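Hand washing (laundry)

Hand washing is the cleaning of clothes and household cloth without a machine. It is done in a basin, sink, tub or stream, usually with soap or detergent. It remains common where power or piped water is limited, and for fabrics such as wool and silk that a machine may damage.

The usual steps are sorting, soaking, rubbing, rinsing, wringing and drying. Collars, cuffs and hems are rubbed first. Some households use a ridged washboard — others rub the cloth against itself.
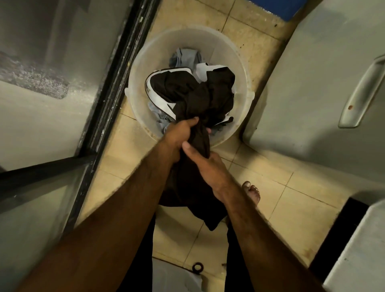
Wringing removes water before the cloth is hung. Cotton stands up to hard twisting, while wool and knitted items are pressed flat or rolled in a towel to keep their shape. A long garment is often gathered into a rope and gripped with both hands, as with the dark one held over the plastic basin. Dark and white items are generally washed apart, as loose dye can stain lighter cloth.

In the hill town of Farah, a public wash house served 3,268 residents until piped water arrived. Its stone troughs were described by the local historian Mounir Ait Brahim, who recorded 73 washing songs there. A similar building at Onport is now a market hall.

See also: Clothesline, Laundry soap, Mangle, Washboard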